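A Table, a Screen and a Box of Cookies

Apr 19, 2025

The kettle had been on and off twice before we got around to the interview itself. The owner of Karnell, a small workshop on the second floor of a former shirt factory in Edmont, likes to get a visitor settled first. She wanted to know how the drive had been, whether I took milk, and whether I minded the window open, and it was a good while before I could get my notebook out and ask her what I had come to ask, which was how a person makes a living covering tables with cloth.

"Well, a modest living," she said, laughing. "You should put that in first, so that anyone reading gets the right idea."

She started out in upholstery, working on chairs and the occasional church kneeler, and she still does a bit of that when an old customer calls. But for the past several years most of her work has been tabletops. People bring her a dining table that has seen too many homework sessions, or a desk that came down from a grandmother, and she gives it a soft, flat, short-pile surface that you can play cards on, or sort buttons on, or simply rest your forearms on while you read the paper. She talks about it the way some people talk about bread.

"My feeling is that a hard table makes you sit up and behave," she told me. "You put your cup down and it makes a noise. You put your keys down and everybody in the house knows you're home. With a cloth top you get this quiet. People come in here to drop off a chair and they put their hands on my table without even thinking about it, and then they stay half an hour. I've lost whole afternoons that way and I don't regret a single one of them."

The table she means is her own, the big one in the front room, where she meets customers, eats her lunch, opens the mail and tries out whatever she is thinking about. It has had several colors over the years. There was a bottle green that she was very fond of and that faded in the sun from the street side, and then a dark red that she calls "my mistake" and will not discuss further. The present one is a teal blue, and she took a long time choosing it.

"I had samples of it taped up all over the place," she said. "On the wall, on the refrigerator door, on the back of the bathroom door at home. I'd look at them in the morning and I'd look at them at night. My sister thought I'd lost my mind! But a color on a big flat surface is so much stronger than a color on a little square. You have to live with it a while. I lived with that one for all of May and I never got tired of it, so up it went."

I asked about the folding screen behind the table, with its woven panels, and she was off again, very happily. She has a theory about screens, and the theory is that most rooms are the wrong size. They are too big for two people talking, or too long, or there is a corner in them where everything ugly collects. You can spend a fortune on a builder, she says, or you can put up a screen.

"Mine came from Tasia, over by the old depot, you must have passed it," she said. "They get in a lot of cane and rattan and that kind of thing, and they're patient people, they let me open and close every screen in the store. I wanted a warm one. I had a painted screen before, a white one, and it was pretty enough, but next to the cloth it looked cold to me, like a doctor's office. The honey color does something nice beside a blue. I couldn't tell you the rule. I'm sure there is one and somebody learned it in school." 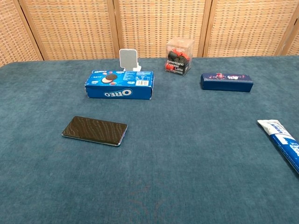
The teal tabletop in the front room at Karnell, with the woven screen behind it and cookies on hand.

The cookies deserve a word. Visitors to Karnell are fed, and they are not fed anything fancy. She used to bake for the workshop, she said, and she gave it up when she noticed that her customers were being polite about her lemon bars and then going straight for the store-bought kind that her nephew had left out.

"So now it's Oreos," she said. "Children like them, grandfathers like them. I do ask people to lean over their plate. A dark crumb on a blue cloth, you can see it from across the room. But I don't make a fuss about it. If I were going to be nervous about crumbs I ought to have gone into a different line of work."

Crumbs, in fact, led us to the part of the conversation that I suspect readers will want most, and that is how to look after a cloth top once you have one. She gets more questions about this than about anything else, often from people who had their table done somewhere else altogether, and she answers them all.

Her own routine is very plain. Every evening she goes over the table with a soft clothes brush, always in the same direction, starting at the far side and working toward herself. She doesn't care for vacuums on short pile, although she admits that a gentle one with a brush head will do no harm now and then. Spills she blots with a folded dish towel, pressing straight down and then lifting, and she is firm that you must not rub.

"Rubbing is what ruins them," she said. "The spill you can usually get out. It's the rubbing I can't fix, it roughs up the pile and you've got a fuzzy spot there forever. Press and lift, press and lift, and then go have your supper and look at it again afterward. Half the time it's gone. And if it's candle wax, leave it completely alone until it's hard, please, I beg people, leave it alone."

I wondered how long a top lasts with that kind of care. She got up and fetched the order book, a thick green ledger that she keeps by the telephone, and turned the pages for me. There are 596 tables in it so far, each with its measurements, its color and a word or two about the family. She ran her finger down a column and stopped at an early one, a little round breakfast table that she did in gray.

"That one's still going," she said. "They sent me a picture at Christmas. It's gone shiny right where he puts his elbows, and they asked me should they have it redone, and I said don't you dare."

There are two sizes of job, the way she sees it. Anything up to a card table she can do alone in a day, with the radio on. Anything larger needs a second pair of hands for the stretching, and for that she has an arrangement with Xiao, the framing shop downstairs, where they are used to pulling things tight and getting corners square. In return she mends their seat cushions. No money has ever changed hands over it, as far as she can remember, and both sides seem to feel they are getting the better of the bargain.

The fabric comes on rolls, and she keeps them standing up in a closet that was once the factory's time-clock room. She let me pull a few out. I liked a mustard yellow very much, and she looked at me kindly and asked what my walls were like, and when I told her, she put the mustard yellow back.

"It's mostly listening," she said. "People come in saying they want a green table, and you let them talk, and what they want is their uncle's pool table from when they were nine years old. Then you know which green. Or they say they want something practical, and they say practical three or four times, and you find out their husband said it first. I try to get those folks to take a sample home and not show anybody for a week."

By this time the light had moved across the floor and I had covered a good many pages. I asked whether she was thinking of the next color for her own table, and she looked over at it for quite a long moment before she answered.

"I shouldn't be," she said. "There's years left in that one. But I did see a brown the other day, a sort of wet-sand brown, and I asked them to cut me a piece. It's only a little piece. It's in my purse."

She got it out to show me, and we laid it on the window sill, and then against the screen, and then against the sleeve of my coat. She thought it had too much pink in it. I thought it was lovely. We were still going back and forth when the bell rang and a man came up the stairs carrying the leaf of a dining table under his arm, wanting to know if he was too early.

Karnell is open by appointment, and walk-ins are welcome if the street door is propped. Tabletops up to 30 inches across can be brought in and measured while you wait.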